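Mamstead Makers Forum > Home and Garden > Natural Dyeing

Thread: Purple from logwood on old towels, am I mad?

firouzeh_k
Posted Thursday, 7.40 pm

Hello all! Long-time reader, first proper thread from me. I've spent most of May with my hands in a bucket and I'm completely hooked, so please be gentle.

I started with onion skins like everyone does (lovely golds on a wool scarf, still can't quite believe it came out of the compost caddy) and then went on to madder, and now I've got it into my head that I want PURPLE. Proper deep purple. I've got a bag of logwood chips and a big pile of old white cotton towels that have gone a bit sad and grey, and I'd love to give them another few years.

Questions, then. Is towelling a daft thing to dye? It drinks up so much water that I'm worried about getting an even colour with the loops. And how much of the chips do I need? One towel weighs 300 g dry on the kitchen scales.

Firouzeh

regis_d
Posted Thursday, 8.05 pm

Not mad at all! Towelling is great fun because the loops catch the light differently from the ground cloth, so even a flat colour looks rich. You need to do three things properly and the rest will look after itself.

Scour first. Old towels are full of fabric softener and it will stop the dye getting in. A long simmer with washing soda, and be ready for the water to go the colour of tea.

Then mordant. Cotton isn't like your wool scarf, it won't just grab hold of alum. I do a tannin bath first (oak gall if I'm feeling flush) and then the alum.

Then the logwood. It's strong stuff, so for a mid purple I'd begin with 30 g of chips for your towel and see where you are. You can always go back in.

Régis

old_hashemi_pot
Posted Thursday, 8.31 pm

I'm going to be the grump. Logwood on towels is a waste of logwood. It isn't very lightfast and it isn't very washfast on cotton, and a towel is the one thing in the house that gets washed every week and hung in the sun! Use it for a cushion or a silk scarf and keep your towels white.

If you must have purple towels, madder with an iron dip gets you a nice dusty plum and it'll last far longer.

Dragica T
Posted Thursday, 8.52 pm

Oh, I don't agree with that! I've got logwood flannels that have been through the machine for two years. They've gone softer and greyer, yes, but I think they're prettier for it. It depends how you treat them. Cool wash, gentle soap, dry them indoors or in the shade.

Madder and iron is a gorgeous colour but it's a brown plum. If somebody has got their heart set on purple they're going to look at it and sigh.

Firouzeh, do you know what your water's like? Ours in Erngate is really hard and it pushes logwood towards blue. My sister's is soft and she gets reddish purples from the same bag of chips. Drives us both up the wall.

firouzeh_k
Posted Thursday, 9.10 pm

Hard as nails here, my kettle is a disgrace. Would a splash of vinegar bring it back?

Dragica T
Posted Thursday, 9.14 pm

It would, but a tiny splash! Too much and you'll head off into brown and orange. I use rainwater from the butt for logwood now and save the vinegar for when I'm feeling brave.

wunulness_wool
Posted Thursday, 9.47 pm

Hello from the Wunulness lot. Can I put in a word for soaking the chips? Pour boiling water over them, leave them overnight, and strain that off as your first bath. Then simmer the same chips again for a second one. I've had four good baths out of one lot of chips and the last was a beautiful pale lilac. Tie them up in an old pair of tights or you'll be picking splinters out of those loops until Christmas.

On evenness, wet the towel right through before it goes in, use the biggest pot you've got, and keep turning it. If it's crammed in and folded on itself you'll get darker and lighter patches. Some of us rather like that, mind you.
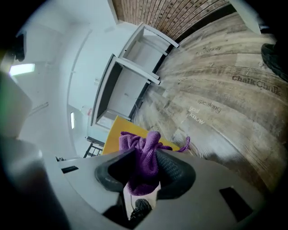 Purple ribbed cloth, darker in the bottom fold.

Look at how the softness takes the colour! I'd be delighted with a set of towels in that.

Mehrangiz

regis_d
Posted Thursday, 10.02 pm

Oh, that's a lovely purple. Firouzeh, if you want to get into that territory I'd go heavier than I said before, maybe 45 g, and leave it in the pot overnight with the heat off. It always looks almost black when it's wet, so don't panic and pull it out early.

old_hashemi_pot
Posted Thursday, 10.20 pm

I'll admit it's a nice colour. I still say you won't keep a purple on a logwood towel if you wash it every week. And whatever you do, don't put it in with your whites. I lost a very good shirt that way.

Has anyone tried it over an indigo base? That ought to hold better, surely, even when the logwood fades back. You'd be left with a soft blue.

Esmaeil M
Posted Thursday, 10.38 pm

Yes! Did precisely that last summer. One quick dip in the indigo vat, let it air, rinse it well, then tannin and alum and into a madder bath. I used madder over the top and not logwood, and it makes a real purple if your blue is pale enough. Mine took 13 test strips before I was happy, because the first lot of blues were far too dark and swallowed the red completely.

It's more work but it's the toughest purple I've made. Tea towels, used daily, still going strong. I write everything down in a notebook and that one is sample 802, so you can tell how much of my life has gone into this.

Dragica T
Posted Thursday, 10.44 pm

802! Esmaeil, I'm so jealous. Mine are all in a shoebox with the labels fallen off.

What temperature do you hold your madder at? I go brown every single time.

Esmaeil M
Posted Thursday, 10.51 pm

Never above 65, and I use a jam thermometer clipped on the side. It's the heat that brings the browns out. If you've been letting yours get up to 85 that'll be your trouble.

Dragica T
Posted Thursday, 10.53 pm

Ah. I have been boiling it.

firouzeh_k
Posted Thursday, 11.15 pm

You are all wonderful, thank you! Right, the plan. I'm going to cut one of the towels into strips and try the lot: logwood with tap water, logwood with rainwater, madder and iron, and I'll beg some indigo from a friend and have a go at Esmaeil's way too. Half of each strip can go on the windowsill and the other half through the wash, and then Hashemi Pot and Dragica can fight it out over the results.

First towel is in the washing soda now and the water is DISGUSTING. I thought they were clean!

regis_d
Posted Thursday, 11.19 pm

Told you. Give it a second go with fresh water, and keep a strip undyed so you've got something to compare with.

old_hashemi_pot
Posted Thursday, 11.26 pm

South-facing windowsill, please. I want a fair fight.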